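The Trarnberg Protocol

The Assembly of Villov met in August to choose a government, the previous one having expired at noon. Four parties held seats. By the ninth hour of debate, three had agreed to govern together and the fourth had agreed to oppose them, though the text of the agreement was still in the possession of the printer.

The delegation from Redeck wished it recorded that 1,000 copies had been ordered. The delegation from Joo wished it recorded that the copies named the wrong capital -- Trarnberg, which had lost the title under the old charter and had never accepted the loss.

The Clerk ruled that a printed document took precedence over a spoken one. The Assembly rose, collected its papers and set out for Trarnberg by the evening train, where the mayor had already opened the council chamber and put the heating on.
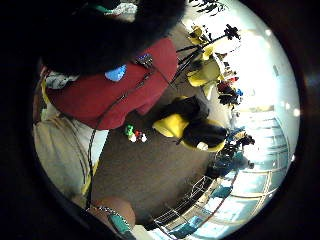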